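Bread weather, or how I finally fell for rye

I have been baking with rye since February and I'm going to write about it at length, so if you come here for the walking posts, there's one coming soon (the Camalach loop, in rain, with the wrong socks).

It started with a loaf from Efthymia Sotiropoulos, who used to live two doors down from my sister and now sends bread through the post. Real bread, by second-class mail, wrapped in a tea towel! It took four days to reach me and it was still better than anything I'd had all winter. Dark, sour, a bit sticky in the middle, and so heavy that the postman asked what was in it. I ate it with butter, then with cheese, then with butter and cheese, and when it was gone I wrote to her and asked how she did it.

She sent back two pages in pencil and a small jar of starter. I'd kept a wheat starter before and killed it twice, so I wasn't hopeful, but rye is so much easier to keep going. Mine lives at the back of the fridge and comes out the night before I bake. It doesn't go big and bubbly like the wheat one did, it puffs up like wet sand with air in it, and it smells of apples and a little of nail varnish. I love it. I've named it Brimness, after the holiday cottage where I first tried to bake anything at all and set off the smoke alarm.

The first three loaves were bricks. I was treating the dough as if it were wheat, kneading away for ages and waiting for it to go smooth and stretchy, and rye just won't. There's hardly any of that springy stuff in it. You stir it with a spoon, you scrape it into a tin with wet hands, you smooth the top and you leave it alone. My friend Karthik Jayasinghe watched me fight with loaf number two and said it looked like I was trying to plaster a wall. Fair enough, although he ate two slices.

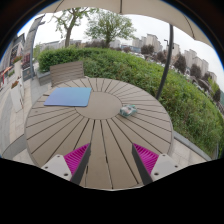 What changed everything was the flour. I'd been using up a supermarket bag that had been open for far too long, and then I got hold of some wholemeal rye from the mill at Larninard, which grinds it coarse enough that you can see the bran. It drinks water like mad. I had to add so much that I was sure I'd got the sums wrong, and the dough was closer to porridge than anything I'd call dough, but it came out of the oven with a cracked top and a deep, malty smell that filled the whole flat. I stood in the kitchen grinning at it.

My usual loaf at the moment goes like this. The night before, I mix a big spoonful of starter with 300 grams of rye flour and enough warm water to make a thick paste, cover it, and leave it on the worktop. In the morning I add another 367 grams of flour (I know, I know, but that was what was left in the bag the first time it worked and I'm not going to mess with it), a good spoon of salt, a spoon of black treacle and more warm water. Then it goes into a greased tin. It sits for a couple of hours until there are little pinholes all over the top, and then it's into a hot oven for ten minutes and a cooler one for the best part of an hour.

And then you have to wait. This is the hard bit! Cut it warm and the knife drags and the middle is like glue. Efthymia says a full day, wrapped in a cloth. I managed it for the first time with loaf number six, mostly by going out for the evening, and the difference was huge – it sliced thin and clean and the flavour had gone all round and sweet.

I've been trying things with it, too. Caraway is the old classic and I see why. Toasted sunflower seeds are lovely. Grated beetroot gave me a purple loaf which tasted of very little, so I won't be doing that again. Antigoni Economou swears by a handful of stale rye crumbs soaked in hot water and stirred into the dough, and I was doubtful, but it keeps the loaf moist for days and uses up the heel that always gets left.

For eating, my favourite is still plain: a thin slice, cold butter, flaky salt. After that it's pickled herring with a bit of raw onion, or a fried egg on toast (the edges go properly crunchy and you need a decent knife). It keeps for a good 8 days in the bread bin, if it gets the chance, and it freezes well in slices.

Next on the list is the scalded kind, where you pour boiling water over part of the flour and keep it warm for hours so that it turns sweet all by itself. Michalis Tzanetos has lent me a book with a whole chapter on it, full of his splashes and crossings-out, and I've got a fresh bag of the Larninard flour waiting in the cupboard. If anyone reading has done it in an ordinary oven, please tell me how you kept the heat low enough, as mine doesn't seem to believe in anything under 80 degrees.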